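Section 5. Front of House Set-up, Lildale Players

Read before doors. Questions to Sandra Furnival, box office.

1. Unlock lobby doors 60 minutes before curtain. Side door stays shut till the house manager says so.
2. Turn on the ticket tablet. Log in as Perkby, not your own name. If the guest list is blank, pull down to refresh.
3. Count the float. Write it on the sheet and sign.
4. Programs on both tables, cast insert inside. Check the inserts, last run had the wrong understudy.

Note: will-call is filed by last name. Group bookings are in teh back of the box.

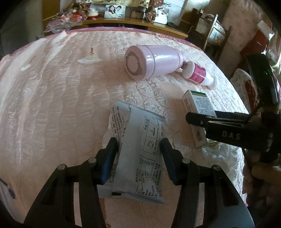

5. Open the house when you get the call on the headset, usually 19 minutes out. Not before.
6. Latecomers wait in the lobby until the first scene change. Seat them in row T only, two at a time.

CAUTION: Keep the aisle ramp clear. No strollers, no bags, no flowers for the cast.

7. Intermission. House lights up, prop both doors, start the raffle table. Chime at 5 minutes and again at 2.
8. After the show, tablet on it's charger, cash to Warrick Lockyer in the office. Lost items in the gray bin with a dated tag.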